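Putting the Linen Cupboard in Order

The linen cupboard on the upper landing at Nirnden had not been emptied since we took over the house. I set aside a Sunday in April for the purpose, beginning at eight in the morning, and I record the work here in the hope that it will be of use to other households with deep shelves and a tendency to keep things.

The cupboard is original to the house. It has five fixed shelves and a floor space beneath them, and the shelves are considerably deeper than a folded sheet. Over the years this has produced a second row behind the first, which is to say a row that was never used. The rear of the third shelf held a set of table linen from my grandmother's house at Palness, still in the laundry's paper, together with a hot water bottle cover and a bag of curtain hooks.

Before anything was sorted, everything was removed. I would urge readers not to omit this step. It is tempting to work one shelf at a time, and on two previous occasions I did so, with the result that items were moved from one shelf to the next and then back again. Clean bedspreads were laid over the floor of the spare room and each article was placed on them by type. The final inventory came to 83 pieces, excluding dusters and the contents of the rag bag.

The sorting followed a few simple rules. Each bed was allotted three sets of sheets. The guest bed, which is used perhaps six times a year, was allotted two. Towels with frayed edges went to the rag bag, unless they were large enough for the dog, in which case they went to the hook by the back door. Single pillowcases without a partner were kept only if they were in good condition, and 11 of them were. I do not know where their partners went. My husband believes they were left behind in the move from Jasholm, and he may be right.

The shelves themselves required more attention than expected. The old lining paper had been fixed with drawing pins, several of which had rusted into the wood. These were lifted with a butter knife and a pair of pliers. The boards were then washed with warm water and a little dish soap, wiped with a second cloth, and left with the doors open until the middle of the afternoon. I had intended to use cedar blocks, but the ones at the hardware store were priced in a manner I could not support. Plain white shelf paper was used instead, cut a half inch short of the front edge so that it does not catch on the towels.

On the subject of folding, I must acknowledge the assistance of Roscoe Quintanilla, our neighbor, who managed the housekeeping department of a hotel before his retirement. He demonstrated a method for fitted sheets in which the corners are tucked into one another before the sheet is laid flat. It took me several attempts. The sheets now form a rectangle of sorts, and they stack without sliding, although his are noticeably better than mine. He also recommends placing each set inside one of its own pillowcases. I have adopted this for the guest bed only, as I prefer to see the edges of the everyday sheets when I open the door.

The question of weight had not previously occurred to me. A heavy bath towel from our Zwahlen set came to 900 grams on the kitchen scale, whereas the thin hand towels were 200 grams each. All of the bath towels had been stored on the top shelf, and the top shelf had begun to bow. They have been moved to the second shelf from the bottom, within easy reach of the bathroom door. The top shelf now holds spare pillows and the Christmas tablecloth.

Blankets occupy the floor space in two lidded boxes. One lid is cracked and will be replaced. The wool blankets were brushed, aired on the line for an hour, and returned with a muslin bag of dried lavender, the lavender having come from the front border last summer. I am not certain that it deters moths, but it has a pleasant smell and does no harm.

Labels were written on plain card and pinned to the front of each shelf. There was some discussion within the family as to whether labels were necessary in a cupboard used by four people who can all recognize a towel. They have been retained for a trial period. The bottom one, reading "Blankets, spare," has already been taken down by the cat and put back up twice.

The Palness table linen remains to be dealt with. Two of the napkins have yellowed along the folds, and I propose to soak them overnight before deciding whether they can return to use. The curtain hooks do not fit any rail in this house, and any reader living nearby who has a use for them is invited to leave a comment. 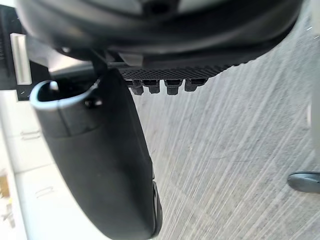
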